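The number on the first slide was 386. That is how many household tasks the Stoltdale group says its two-armed robot learned from people wearing head cameras and doing chores at home, with only a thin layer of robot practice on top. The slide got applause. I wrote the number down and put a question mark next to it, and by the end of the afternoon the question mark had company.

The claim behind the method is easy to state. Teaching a robot by steering its arms by hand is slow and costs a lot. Filming a person is cheap. If a model can soak up most of what it needs from the cheap footage, then a short stretch of steering should be enough to finish the job. The group's name for this is Holtent, and their paper puts the saving at 22 hours of steering where the old recipe called for many times that.

What counts as a task, though? I asked, and got the list. "Put cup on tray" is one. "Put cup on tray, left hand" is another. Moving the cup from the tray back to the table is a third. By my own reading, a generous person could fold the list down to 39 things that a cook or a parent would call different jobs. The paper never says how the splitting was done.

Then there are the two-handed jobs, where the method is supposed to shine. One arm has to hold or steady something while the other does the fine work, and the timing between them is what people do without thinking. The lab's favorite is the funnel and the bottle.
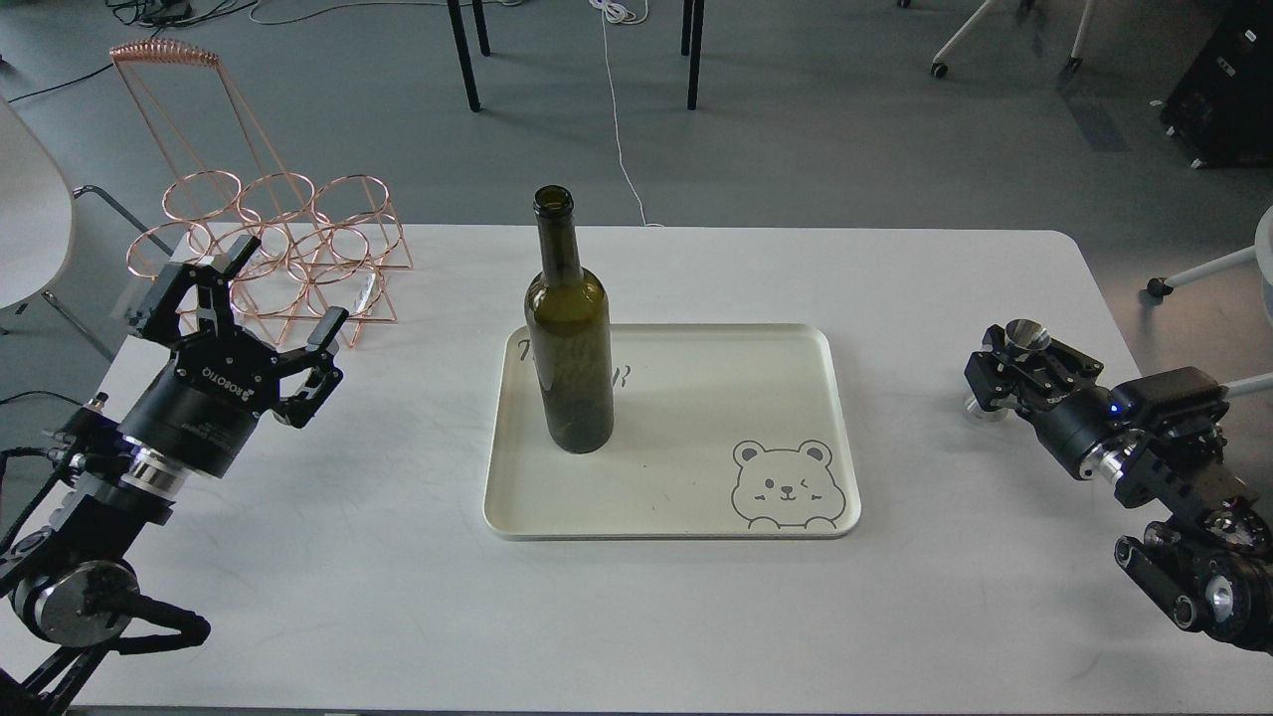
Aino Kiiskinen thinks I am being unfair about the list. Every field splits its tasks to suit its tests, she told me, and a left-handed pickup really can fail when the right-handed one works. "If you want to complain, complain about the baseline," she said. "They compared it with a model that never had a chance."

She has a point, and the baseline is worse than I first thought. The model Holtent beats was trained on the same short stretch of steering and nothing else. Of course it lost. A fair rival would get the money saved on filming, spent on more steering. That test isn't in the paper. When I raised it, I was told it was planned for July.

The footage has its own trouble. The group collected 1,630 clips, and the people in them have fingers. They pinch, they roll a bottle neck against the palm, they catch a slip with a thumb. A gripper with two fingers can do very little of that. The software is meant to pull out the goal of a motion and throw away the hand, and on broad moves like carrying or stacking, the results look solid to me. On the funnel task, the success rate is reported only as part of an average across all two-handed jobs. I asked for it alone and am still waiting.

Lusanico, the company paying for part of the work, already talks about the method as if it were settled. Its brochure says robots can now "learn by watching." The paper's authors are more careful. On page nine they write that with no steering at all, the robot finished almost none of the two-handed tasks. That sentence didn't make it onto a slide.

I don't think the result is empty. A second lab, Echeverría, ran a smaller version on its own arms and saw some gain from the human clips, mostly in reaching for the right object first. That is useful, and I would have liked to see it as the headline. It is also a good deal smaller than a robot that picks up housework from home movies, and until the July test comes in, it's the part I'm willing to believe.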